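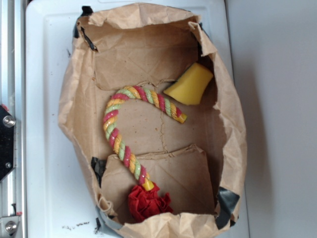 Hundine notebook, December, morning

Continued with the dodge timing. Yesterday's build still had the problem Mwende found: when the player dodges in the last part of a heavy attack, the animation plays correctly but the hit is still counted. I made 15 recordings of it and went through them slowly. In all of them the damage event comes one step after the dodge flag is already set, so the flag is read too early. I moved the check to the end of the combat update. Result: 4 of the 15 inputs still fail when I replay them. All four are in the Brirnside courtyard, none in the training room.

Note for Radosław: the courtyard has the old enemy script, the one with its own damage call. I did not touch it because I don't know what else depends on it. Please look before you merge.

Frame rate. The courtyard fight with the full group of enemies drops badly when the blood effect and the rain are on together. I turned off the rain and it became smooth, I turned off the blood and kept the rain and it was almost smooth. The particle limit was set to 486, I don't know who chose this number. With 225 I can't see a difference on my monitor, but Aleksandra should judge it, she made the effect and she has better eyes for this than me. I left it at 225 in my branch only.

After lunch

Jérémie tried the second boss with the controller. He says the camera turns too late when the boss jumps behind you, and he lost three times from this reason. I agree with him, but if I make the turn faster it becomes unpleasant in the small rooms. Maybe a different value for boss areas? Ask Marianna how she did it in the Ekov prototype, I remember it felt good there.

Save file: loading a save from before the costume change gives the default costume and no error message. Not urgent, but it should at least write something to the log.

To do
- repeat the 15 inputs after Radosław's answer
- test the 225 limit on the slow machine
- rename "dodge_new_2", it is used everywhere now
- the lock-on sound plays twice when the target dies, check if this is old

Mwende has the recordings, folder "courtyard late dodge".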